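Chapter 4
Heat Transfer in Shallow Vessels

4.1 Introduction

Cooking in water is one of the oldest ways of moving heat into food, and it remains one of the easiest to treat with simple equations. The water surrounds the food, its temperature is nearly uniform once it boils, and the boiling point sets an upper limit that does not depend on the burner. This chapter deals with small vessels, in which the volume of the food is a large fraction of the volume of the vessel.

Chapter 3 treated the liquid as a reservoir of fixed temperature. That assumption fails when a cold body is placed in a small amount of hot water.

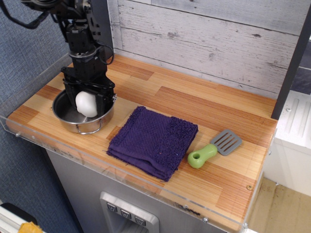
The drop in water temperature depends on the masses of the two bodies and on their specific heats. For 500 grams of water the drop may be large enough to stop boiling, and the time needed to return to the boil must then be added to the cooking time. The Halliday method, introduced in Section 4.3, handles this delay as a separate term. The Merum method folds it into a single corrected time – a shorter calculation, but one that hides the effect of burner power.

Three quantities are used throughout the chapter: the mass of water m, the heating power P, and the starting temperature of the food T. Power is given in watts. Most household burners considered in the problems deliver up to 3,000 watts, of which only a part reaches the water. The rest is lost to the room air and to the walls of the vessel.

Losses from the open surface are treated in Section 4.5. A wide, shallow vessel loses more heat by evaporation than a narrow one holding the same mass of water, and a lid reduces this loss sharply. Readers who have not worked through the Dostley tables in Appendix B should do so before attempting the problems on evaporation.
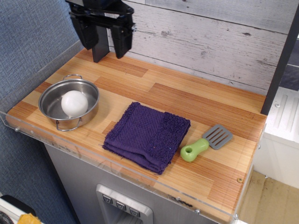
4.2 The Energy Balance

We begin with the closed vessel. Heat supplied by the burner is equal to the heat gained by the water, the food and the vessel, plus the heat lost through the walls and lid. Evaporation is set to zero until Section 4.5.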